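Breakfast appliance testers hand the lid work to a robot

Staff at Nomness, a small firm that checks kitchen appliances for importers and retailers, no longer spend their mornings lifting pot lids. Since July, part of the handling work at the company's Umali Street workshop has been done by a robot arm with a two-fingered gripper, and the people who used to do it have moved to other jobs in the same building.

The service, which the firm calls Lidach, covers the plain, repeated actions that come with a countertop cooker: taking a lid off, putting it back, and working near the handles and control knobs. A standard order asks for 468 lid lifts on each appliance. By hand, that was split between staff in 30-minute turns, with a break and a change of person after each one.

"It was the job everyone swapped out of if they could," said Jonalyn Malabanan, who supervises the bench. "Your wrist knew about it by Wednesday."

The appliance on the bench this week is a mint-green breakfast cooker with a saucepan. 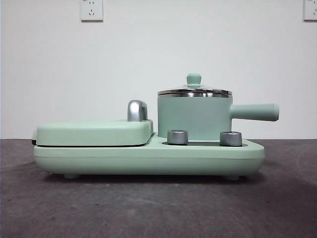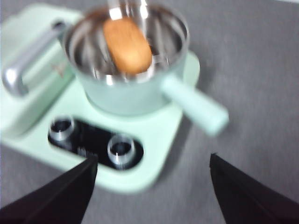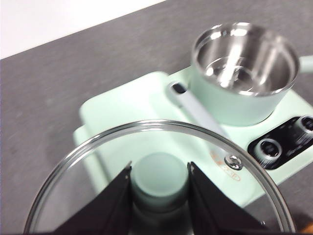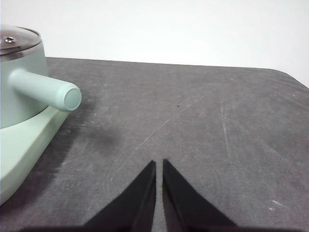

Malabanan said the arm is slower than a practised person and needs more looking after than the staff had been led to expect. Someone has to set out each appliance, check the grip on the knobs and handles, and stop the run when a lid goes back crooked. Glass lids took the longest to get right. The firm spent 36 days on set-up before it would accept a paid order.

None of the six people on the bench lost their position, according to the company. Two of them now program and watch the runs. The others have gone over to inspection and report writing, which had been falling behind – some clients were waiting weeks for paperwork on products that had already been tested.

The change has not suited everyone. Hours on the bench used to be easy to trade, and a parent who needed to leave early could hand a turn to the next person. Report work is harder to pass along halfway through. Staff have asked for later starts on two days of the week, and the firm says it will give an answer once the next roster is drawn up.

Pay was also raised. Programming is now a separate grade with its own rate, but the people doing inspection are still on the old one. Malabanan said she has put the case for bringing the two closer together.

Some jobs are staying with people. Judging whether a handle feels loose, whether a knob is stiff or whether a lid rattles is still done by hand at the end of every run, and the notes go into the client's report under the tester's initials.

Nomness plans to offer the same service for rice cookers under a contract with Utosar, a homewares distributor. A second arm has been priced but not ordered.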